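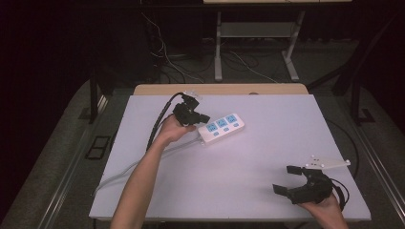

Rellanach Workshop / Benches and Cables Group / Notebook, shared pages

February, morning

Power strips and their cords, continued from the previous page.

I start with the strip that has three blue socket faces, because it is the one that gives us most trouble. The body is white, the cord is gray and long. On the board the cord goes out from the lower left end and hangs over the left side of the board. I tried it with the strip straight first and then at an angle across the board. At an angle is better for the hands, I think, but the cord then wants to go its own way.

The purpose of these pages, for the colleagues who come later: we want one way of putting away the strips, the same for everybody, so that a person who opens the drawer can take one strip and does not pull out four. Mircea Barbu asked for this before the winter break and I promised to write down what I try, also the things that are not good.

Method A. Coil flat next to the strip.
The cord is laid in flat loops and the strip is put beside it. Fast to do. In the drawer the loops open again after some days and we are at the beginning. I do not recommend it, except for the very short cords.

Method B. Wrap around the strip.
The cord goes around the body of the strip along the long side. It holds well and takes little place. Two things I don't like. The cord makes a sharp bend where it leaves the end of the strip, and this is exactly the place where the old ones got damaged. Also it covers the switches, and some people then unwrap only half of it and use it like this on the bench. Ionuț did this with the strip at the soldering place and the middle of the cord was warm when I touched it. Please always unwrap the whole cord before use, also for a small load.

Method C. Loops, over and under, closed with a strap.
One loop normal, the next one turned, and so on. The end with the plug is kept outside. With the strap from Nuler (the narrow one, 200 mm) it closes fine for the cord of this length. The thick orange extension needs the 300 mm strap. This is slower than A and B until the hand learns it, and then I find it the same.

For now I go with C. I write "for now" because Mircea does not agree and prefers B with a wider bend at the end. We can try both in two drawers and compare in the spring.

Notes on the work surface

The white board on the wooden table is good for this work. Small pieces of cut ties and dust can be seen on it at once, and on the bare wood I always lose them. It is a little slippery for the strips with no rubber feet. I put a piece of the drawer mat under one of them in the afternoon and it stayed in its place. Do not glue the mat on the board, it must be possible to wipe the board clean.

The cord should be on the table completely before the first loop is made. If a part of it hangs down, the weight pulls on the loops and they become bigger one after the other. I made this mistake several times and each time looked for the reason somewhere else.

Checking before it goes in the drawer

Look at the two ends of the cord, where it enters the strip and where it enters the plug. If the outer gray layer has moved and the inner wires are visible, the strip goes to the red box and not to the drawer. Do not repair with tape.
Press each switch on and off. It must click and must not stay in between.
Shake the strip a little next to the ear. If something is loose inside, red box.
Wipe the socket faces with a dry cloth. No spray. The spray from Saengthong that is on the sink is for the boards and the tables, it is written on the bottle but the letters are small.
Write the number on the label at the plug end, with the marker that does not wash off. The label at the strip end I would like to stop using, it comes off from the heat of the hand and sticks on everything.

Under the tables

The black and white cables on the floor by the metal table are the next job. They are in a tangle and I don't want to start there before we have decided about C or B, otherwise we do it two times. What I need for it:
the cable tray for under the tabletop (Findumetti offer, still open, Ionuț has the mail)
straps, both lengths
one hour when the people at that table don't need power

Question for Ionuț: can the tray be fixed on a metal frame with clamps, or does it need holes? I would not like to drill in the frame. If holes are necessary I prefer to lay the cables over the lower shelf and tie them there.

Afternoon, added later

Tried C again with the same strip and a new strap. The loops were too big for the shallow drawer, it closes but you have to press. Loops of the size of an open hand are right. I marked the size on a piece of cardboard and left it in the drawer, please don't throw it away.

Mircea looked at it and says the strap should be fixed on the cord permanently, so it doesn't get lost. He is right in this. The Nuler ones have a small slot for it, I did not see it before.

Still to do: labels 3 and 4 are missing, ask who has these strips. Empty the red box.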